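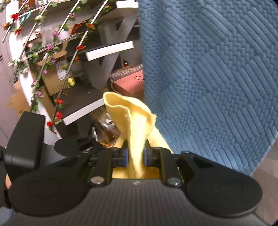 Abundio Beltrán wants to know why a project with an arm in its title has spent half its life without buying an arm, and whether the money for it is still there. His note on our last report put it a little more politely, but that was the drift.

The money is still there. Most of this report is about why, and about what we would now like to do with it. It goes to the Ó Conaill fund in place of the usual quarterly form, by agreement, as the form has a box for "equipment delivered" and no box for "equipment argued about".

Gritari: interim progress report, equipment and spending
7 July 2025

Where we are

The first half of Gritari was meant to be recording. People handle household cloth with hand-held grippers, in ordinary rooms with ordinary amounts of stuff in them, and we keep the recordings. The second half was meant to be an arm doing some of the same things on a bench. The original budget bought the arm in the first month, presumably so that it could watch.

We held the purchase back, as you agreed in the spring, and put the early spending into the hand-held side. We now have 752 usable recordings, covering towels, dusters, napkins and one fitted sheet. The fitted sheet has been retired from the programme. The recordings are uneven: plenty of picking up and pinching, a fair number of hangings and un-hangings, very few proper folds. Folding with one gripper is mostly an exercise in regret, and our plan assumed everyone would have two. See the request below.

What we bought

Two hand-held grippers from Nusix, a charger, spare finger pads, a hard case, and a quantity of cloth from the market that nobody at the finance office has yet queried. The grippers are good. They are lighter than the pair we had on loan and people get the hang of them inside one session. The first one arrived on time. The second arrived three weeks later with a charger for a different country, and was out of use until we found a lead.

The finger pads wear faster than we budgeted for. We had allowed one set per gripper for the whole project, on the strength of the supplier's brochure and our own optimism. Thin cloth is kind to them. Thick woven towels are not, especially when someone drags a pinched corner across the weave. We now change pads on a schedule instead of waiting for people to complain, and the consumables line has gone up accordingly. It is still a small line. We mention it mainly so that it doesn't come as a shock in the final accounts, where small lines have a way of looking guilty.

Storage was not in the budget at all. Recordings take up more room than expected and we paid £1812 for disks and a second backup set. This came out of contingency. There is a decent argument that storage should have been an equipment line from the start in a project whose only product so far is files, and we make that argument here, slightly late.

What we did not buy

The arm. The quote in the original application was from Rovov and was for their larger bench model, with a mounting frame, a safety scanner and a day of training. Three things have changed.

The first is reach. We chose the larger model because we pictured whole bath towels being laid out flat. In the recordings, people hardly ever do that. They take hold of an edge or a corner, move it a short way, and let gravity do the rest. The smaller Rovov arm covers that range comfortably when we mark it out on the bench with tape.

The second is the gripper. The quote included Rovov's own gripper, a sturdy thing meant for boxes. Everything we have recorded was done with narrow padded jaws, and it would be perverse to spend a year learning how those hold cloth and then hand the job to something else. Nusix make an arm-mounted version of the hand-held unit with the same pads. It costs more than the Rovov gripper. It also needs an adapter plate, priced as though it were jewellery.

The third is the floor. The building people came to look at the bench room and told us the large frame would need fixing down, and that fixing down would need a survey. The smaller arm can clamp to the existing bench. We have not asked what the survey would cost and would like to keep it that way.

What we are asking for

No new money. We would like permission to move money between lines, which your terms say needs a written yes.

We ask to replace the large Rovov arm, frame and gripper with the small Rovov arm, the Nusix arm-mounted gripper and the plate. The training day stays. The safety scanner stays too, in the smaller size. On the quotes we hold, the new set comes in under the old one, and we would use part of the difference for two further hand-held grippers so that the two-handed tasks can be recorded by two pairs at once. The rest would go back into contingency, which misses it.

The quotes themselves are attached to the covering email. Please look at the Nusix one with the pinch of salt it deserves: carriage is listed as "to be confirmed", and after the business with the charger we have put in a figure of our own.

Delivery is the awkward part. Rovov give 17 weeks for the small arm from the date of order. If we order this month it should be on the bench in November. If we order after the summer break it will turn up when the building is shut, and sit in the goods-in cage over the holidays beside the photocopier nobody will sign for. An answer within the month would therefore be very welcome, even a short one.

Alternatives we looked at

Leasing. Rovov will lease, but the minimum term runs past the end of the grant and the monthly price assumes a factory. We worked it through twice in case we had the decimal point wrong.

Second-hand. There is a fair market in used arms of the larger kind, some of them very cheap. The cheap ones come without the controller, a bit like buying a piano without the keys. One seller offered us a controller separately at a price that explained the rest. We would consider second-hand for a spare, later on, if there is a later on.

No arm at all. Mr Beltrán raised this in his note and it is a reasonable thing to raise. The recordings are worth having by themselves, and we could spend the whole remaining budget on more of them. Our view is that without an arm we would never find out which of them are any use. At the moment we judge a recording by whether the hold on the cloth can be made out and whether the gripper's opening was logged properly. Those are sensible checks but they are checks on tidiness. We would like to be wrong about something on a bench before the project ends.

Running costs once the arm arrives

These were left out of the application completely, which was our fault. We expect pads, a yearly inspection, a small rise in insurance, and bench guards that we can make in the workshop. We have asked for an insurance figure and received a questionnaire with 23 questions, including one about livestock. It has been filled in and returned. Until the figure comes back we are carrying a guess, marked as a guess in the spreadsheet, in orange.

Staff time is unchanged on paper. In practice, setting up the arm will eat into recording for the first few weeks, and we would rather say so now. We have planned no new home sessions for the month it arrives.

Risks

Late delivery is the main one. Next is the adapter plate, which neither supplier quite regards as its own. Rovov say it is a Nusix part and Nusix say it is made to a Rovov drawing. We have asked each of them to say in writing that it will fit. One has done so.

A slower risk is that our rooms are all rather alike. The sessions so far lean towards places belonging to people we know, and people we know seem to own a great many shelves. Clutter behind the cloth is what we wanted, so we are not complaining, but we would like some emptier rooms, and a few with worse light. This costs only travel and is covered.

Next steps

If the answer is yes: orders go to Rovov and Nusix the same week, the two extra hand-held grippers first. If the answer is no: we order the original set, ring the building people about the survey, and come back to you with a revised end date. If the answer is that you need more detail, the spreadsheet has two further tabs that we kept out of this report for reasons of kindness, and we can send them straight away.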